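Call for Participants: Gripper Comparison at the Nestska Lab, Findasville

Posted 2022-01-01

We're looking for people to come and drive robot arms with us! Nestska is comparing 2 sets of gripper fingers on our two-arm table, and we need operators who haven't spent the past year getting used to either one. If you like fiddly hands-on work and you don't mind telling us when something feels wrong, please apply.

The first set is the Jarunura, a stiff parallel pair we have used on everything up to now. The second is the Rashti, which has a softer pad and gives a little when it closes. On paper they should do the same job. Our own operators disagree pretty loudly about which one is better, so we want fresh hands on the controls.

What you'll be doing

You sit at the controls and run both arms through short pick-and-place rounds. Most of them use packaged snacks, and those are harder than they sound (the wrappers are slick, the contents shift, and a biscuit packet squeezed too hard is a sad thing to open). A round is finished when the packets on the table have gone into the basket. After each block we swap the fingers and you go again with the other set. We log the grip force, the time and every drop, and you fill in a short form on how the controls felt.

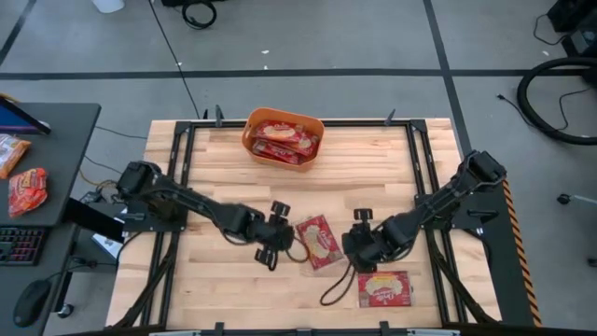

Who can apply

Anyone 18 or over who can sit at a desk for an hour at a time and use both hands on a controller. Glasses are fine. You don't need a technical background, and we'd love to hear from people who sew, cook, play an instrument or fix bikes. If you have driven a robot arm before, tell us which kind, as we are keeping a few places for experienced operators too.

Time and pay

Each participant comes in for 2 sessions, one per week, with breaks whenever you want them. The first starts with a practice block that doesn't count toward anything, so nobody gets thrown in cold. Pay is $100 per session, and you keep it for any session you start, even if you decide to stop early. Bus fare within Findasville is paid back on the day.

Sessions run until the end of September. Tell us if you can only do evenings and we'll do our best to fit you in.

How to apply

Write to the study desk at Nestska, Room 231, or leave your details at the front counter. Include a few lines about yourself, which hand you write with, and the times you're free. We reply to everyone, normally within the week, and we'll send you the consent form to read before you come in.

Questions are very welcome, including the nerdy ones about finger pads!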